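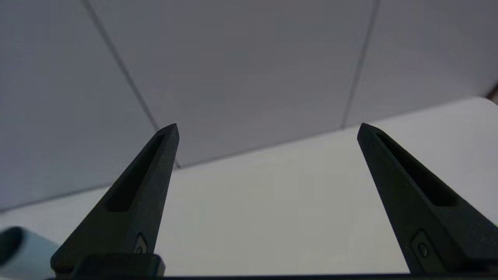
Two black gripper fingers, each with a long slot.

THE SMALL BELL AT PANDURGATE

The church at Pandurgate has two bells. The large one rings for services and has never given much trouble. The small one was silent for 22 years, until the parish decided to have it taken down, repaired and put back. Engelbert Stöckli has been in charge of the work from the start. We met him at the foot of the tower, where he was waiting for a delivery of oak that was supposed to have come the day before.

Stöckli grew up in a family of carpenters and came to bells through the wood. "A bell hangs in a frame, and the frame is carpentry," he says. "My first job in a tower was to replace one rotten brace. I was up there nine days. By the end I wanted to know how everything else worked too."

The small bell at Pandurgate weighs 227 kilos. It carries a line of lettering around the shoulder and, below it, a band of oak leaves. The lettering gives the name of the man who cast it and the village of Tanov, where he had his foundry. There is no year. Stöckli puts it in the second half of the 17th century, going by the shape of the crown and the style of the letters, but he says he wouldn't argue with someone who wanted to put it a little later.

"The parish books are missing for the years that matter," he says. "There was a fire in the old rectory. We have an entry for a rope, we have an entry for grease, and then nothing for a long time. When the books pick up again the bell is simply there. They are paying a boy to ring it."

WHAT WAS WRONG WITH IT

The parish had been told the bell was cracked. That was the reason it stopped ringing, and for two decades it was accepted as fact. When Stöckli first climbed up to look, he found no crack at all.

"Somebody had heard a buzz and said crack," he says. "A cracked bell does buzz. But so does a bell with a loose bolt in the headstock, and this one had two. I tapped it all the way around with a wooden mallet and it rang clean. I was happy for about one minute, and then I looked at the frame."

The frame was in bad shape. Rain had been coming in through the louvers on the west side, and the lower beam on that side was soft to the depth of his thumb. At some point iron plates had been screwed over the worst of it, and water had collected behind the plates. The clapper was worn flat on both sides and had been striking too low, which over time had left two shallow hollows on the inside of the bell.

There are ways of dealing with that kind of wear. The bell can be turned a quarter so that the clapper hits fresh metal. It can also be built up by welding, which means sending it away to a specialist shop and heating the whole thing slowly in an oven. Stöckli chose the quarter turn.

"Welding is good when you need it," he says. "I've sent bells off for it and they came back fine. But with this one we had enough metal left. If you turn it, anybody who comes after me can turn it back."

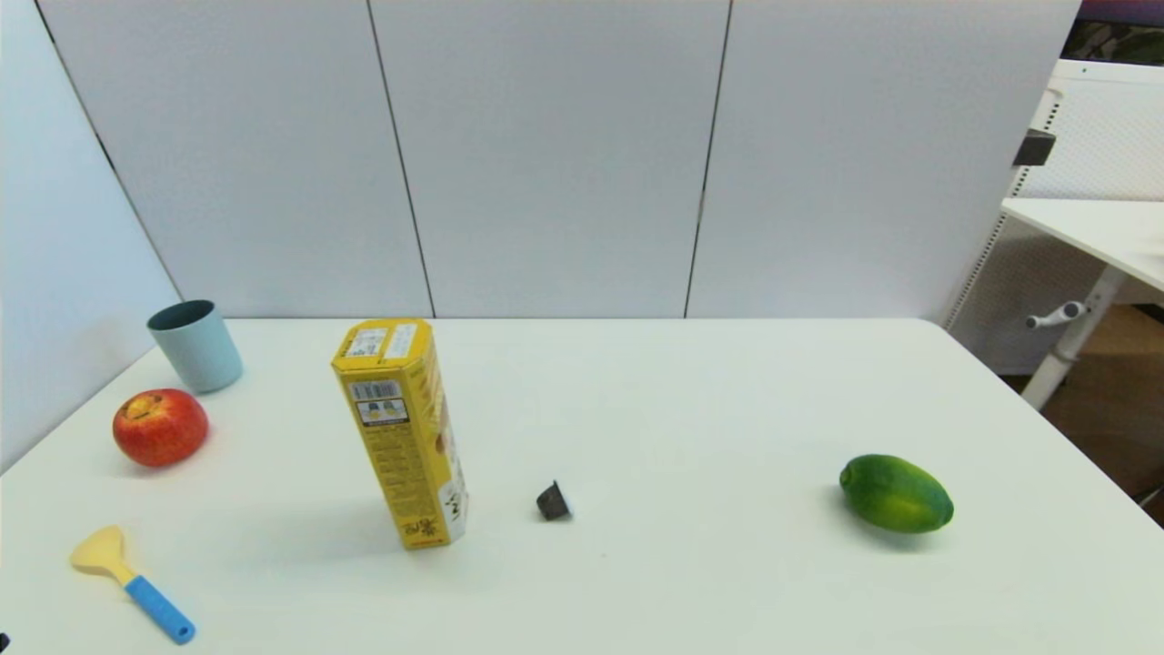
Houda Benjelloun disagreed with him on this point at the parish meeting and hasn't changed her mind. In her view the bell should have been welded while it was on the ground anyway, because it will be a long time before anyone pays to bring it down again, and the hollows are still there even if the clapper no longer touches them. She told us she accepts the decision but wanted it noted.

Stöckli says that is a fair position. "She asked the best questions of anyone. She wanted to know the thickness at the lip, and I had to go back up and measure it, as I only had it at three points."

The meeting was the only one where the repair came to a vote. It went in favor of the quarter turn, with the understanding that the bell would be inspected every second year and the measurements kept in the sacristy.

GETTING IT DOWN

The bell came down in February. There are 54 steps to the bell chamber and none of them were any use for this, since the stair turns too tightly to bring anything wider than a person through. The bell had to go through the floor. In most old towers there are trapdoors, one above the other, made for exactly this purpose. At Pandurgate the upper trapdoor was where it should be, but the lower one had been boarded over when the organ blower was moved in beneath it.

"So first we had to move the blower," Stöckli says. "Then we took up the boards, and under the boards was a second layer of boards, older ones, with newspaper in between. The newspaper was from Rumik, all grain prices. I put it aside for the archive."

Belmiro Carrilho did the rigging. He and Stöckli have worked together on other towers along the Ojo, and they had a chain hoist hung from a steel beam set across the top of the walls so that no weight went onto the old frame. Lowering the bell took most of a morning. Carrilho stood below and called out the clearance on each side.

"There was a hand's width on the north side and less on the south," Carrilho says. "It isn't difficult if you don't hurry. The bad part is the start, when it leaves the bearings and you find out whether you judged the center right."

They had judged it nearly right. The bell swung a little toward the stair and then hung still.

On the ground it was washed with water and a soft brush. Stöckli left the green patina as it was. He is firm about this and says he has been asked many times to polish bells, usually by people who want them to look good for a photograph before they go back up. He has always refused. The surface that forms on bronze over time protects what is under it, and grinding or blasting it off can change the sound.

Cleaning did bring up something new. Below the oak leaves, on the side that had always faced the wall, is the print of a small medal pressed into the wax before casting. It shows a standing figure holding a staff. The face is gone. Stöckli thinks it may be a pilgrim's medal and that the founder used it because he had one to hand. Others in the parish take it for Saint James, and there is a case for that too, as the side altar was his before it was rededicated.

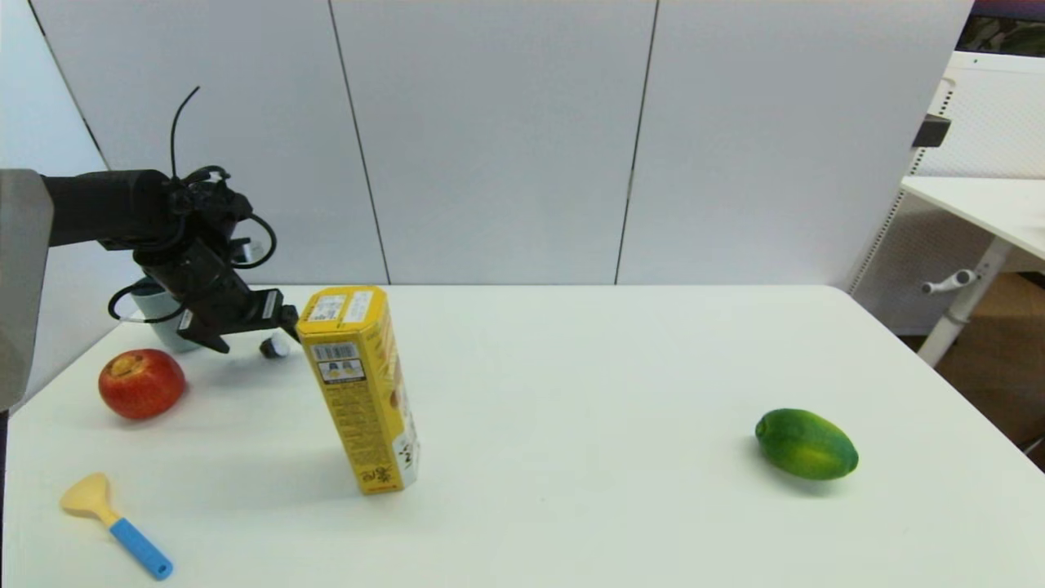
THE NEW FRAME AND THE OLD ONE

The frame took longer than the bell. The choice was between replacing it in steel, which is cheaper, or repairing it in oak. The parish got prices for both. Stöckli says he would have walked away from a steel frame here, although he has installed them elsewhere.

"In a strong tower, with heavy bells, steel can be the right answer," he says. "This tower is thin. The walls move a bit when the large bell swings. Oak gives a little with them and steel doesn't, so the wall has to take it."

In the end more than 50 percent of the original timber was kept. The soft beam was replaced whole. Four braces were repaired with new ends scarfed onto sound wood and pegged. The iron plates were taken off and not put back. Each new piece has a number and the year cut into a face that can be reached with a flashlight, so that nobody will later mistake it for the first build.

The carpenters' marks on the old timbers were recorded at the same time. They are Roman numerals made with a chisel, and they run from one to eighteen with two missing. Stöckli has an idea that the missing pair belonged to a third bay, and that the frame was meant for three bells. He found empty mortises on the east side that would fit.

Was there ever a third bell? "I don't know," he says. "There is a story in the village that it was sold to pay for the roof. There's a story like that in every village. What I can say is that somebody cut the joints for it."

The louvers have been renewed as well, with a steeper pitch and a fine mesh behind them to keep pigeons out. Before the work could start, several sacks of droppings had to be carried down the stairs. Bilal Abu Hammour carried most of them. When we asked him about it he said it was heavier than it looked and that he would prefer not to do it twice.

RINGING BY HAND

The large bell has had an electric motor for years. The small one will be rung with a rope. This was partly a matter of money, but Stöckli says he would have argued for it anyway. A motor has to be fixed to the frame, its setting drifts, and a bell that is driven too hard wears out its clapper. A person on a rope feels when something is wrong.

Ringers have to be trained, and he has been giving short lessons on weekday evenings with the clapper tied. The main thing he teaches is to let the rope go up on its own. Beginners hold on too tightly and check the swing, and the bell then strikes twice on one side.

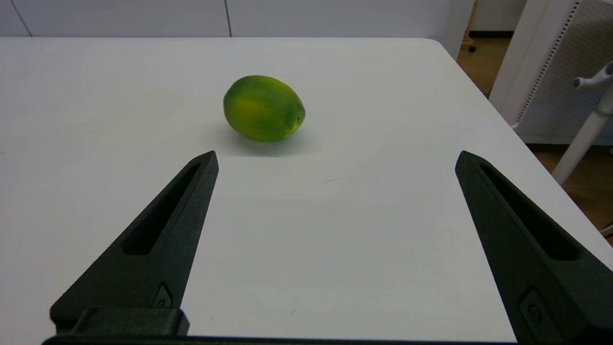
A green papaya on a white table.

The new clapper is softer than the old one, forged iron with a slightly larger ball, and it is hung from a leather strap on the crown staple. The leather will need greasing every fall. Stöckli has written this on a card and nailed the card to the frame, next to the name of the saddler who made the strap.

The bell was lifted back on Wed 29 May. It went up faster than it had come down, and the bearings were set by the middle of the afternoon. Stöckli swung it a few times by hand with the clapper tied to check that the frame stayed quiet. Then he untied it and let it strike once on each side.

He describes the note as a little sharp against the large bell, an interval that would not be chosen today. There were suggestions that it could be tuned while it was down, by turning metal off the inside. He was against it. "It was cast to that note, or it came out at that note, and people here were baptized and buried to it. I don't think it is my job to correct it."

What remains is the oak he was waiting for when we arrived. It is for the stair, where two treads near the top are worn through, and for a new cover over the lower trapdoor. He wants that one to be hinged this time. The organ blower has been set back against the wall, clear of the opening, and he has painted a line on the floor to show how far it may go.

The delivery came while we were talking. Three of the boards were the wrong thickness, and he went to the truck to discuss it with the driver.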